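Wirnport Parallel Gripper, Two Months In (With a Lot of Simulator Time)

I've wanted a decent small electric gripper for years, and I finally stopped dithering and bought the Wirnport in April. I run it on an Adugna tabletop arm, and I do a big share of my testing in Useo before I let the real hardware near anything I'd have to mop up. So this review covers both the gripper itself and the simulation model that comes with it, which I ended up liking a lot more than I expected to.

Short version for people in a hurry: I love it, I'd buy it again, and the cable is too short.

The gripper opens to 105 mm, and if you're coming from one of the little hobby claws you'll feel spoiled. Mugs, cans, soda bottles, boxes of tea bags, all of it fits with room to be a little sloppy on the approach. My old Brarau gripper topped out well short of that, and I spent half my life writing code to line it up perfectly. With the Wirnport I can come in a few millimeters off and the fingers just center the thing. Closing is smooth and surprisingly quiet (my old one sounded like a coffee grinder), and you can set force and speed separately in the controller, which makes a huge difference with thin plastic.

Setup was easy except for the connector. Mine was keyed so tightly that I thought I had the wrong cable, and I must have checked the drawing four times before I got brave and pushed. It clicked. After that the Adugna controller picked it up on the first try and I was opening and closing the fingers before my coffee got cold.

Now the simulator side! Wirnport gives you a model of the gripper that drops right into Useo, with finger geometry that matches the real part and sensible friction values. You'd think everybody would do this. The Brarau model I used before had fingers that were basically two bricks, and anything I tuned in simulation was useless the minute I moved to the bench. Here the fingers have the proper taper, so if the tip is going to bump into the front edge of a shelf, you find that out on screen.

I spent most of my time on a shelf task, the classic one where you pick up a drink bottle from the table and put it in one of the cubbies. I like it as a test because it's harder than it sounds. The arm has to get low for the bottle, then come up and over the ledge, then go in between the dividers without clipping anything.

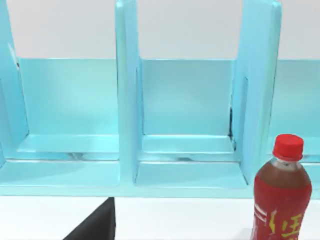 The wrist view is where I learned the most. From a camera mounted back by the gripper you lose sight of the top of anything tall, and a bottle down in the corner of the view gives you a nice clear cap and not much else to go on. I started steering by the cap. A red one stands out beautifully against pale blue and white, and my very simple color tracker was happy with it right away. I moved on to a proper detector later, but for a first weekend of playing around, the cap was plenty.

My first batch of simulated placements was rough. I ran 38 attempts with the stock approach path and 13 of them failed, nearly all because a fingertip touched the base ledge on the way in. That's my path planning and has nothing to do with the gripper, but it's the kind of mistake I was thrilled to make in software. I raised the approach by 11 mm, slowed down the last stretch, and the next batch went much better. Then I moved the same settings to the bench, expecting the usual heartbreak, and they held up. I did a little dance in the garage.

A few notes on the camera mount, because I couldn't find anybody talking about it before I bought mine. There are two bolt patterns on the back of the gripper body, and the upper one gives you a better look at what's in front of the arm while the lower one gives you a better look at the fingertips. I tried both and settled on the lower. With the upper pattern I could see more of the shelf, but I kept guessing where the finger was compared to the ledge, and guessing is how you scratch furniture. If you can afford it, add a second fixed camera off to the side and stop worrying about it.

Smooth, shiny plastic is still a pain for depth cameras. My real organizer is glossy and I got holes in the depth image all along the front edges. Useo lets you add noise to the simulated depth, and I'd recommend turning it on early. Clean simulated depth will make you feel like a genius for an afternoon.

Things I don't love: the cable, as I said, which needs an extension if your arm is longer than mine. The rubber pads are glued on, so swapping them means a putty knife and some bad language. The manual explains the force setting as a percentage and never tells you a percentage of what, so I ended up squeezing a kitchen scale to work it out. And the fingers stay pretty thick at the base, so reaching deep into a narrow cubby takes some planning.

Compared with the Brarau, though, I wouldn't go back. The Brarau is cheaper and tougher (I dropped mine down the stairs and it still works), and for picking blocks off a mat it's totally fine. For bottles and shelves the Wirnport is just more fun to live with, and the matching model saved me a ton of evenings.

Next I want to try the long fingers, which come as a separate kit. I'll add to this once they show up.

Contact | Copyright 02/11/2021, all rights reserved | Back to top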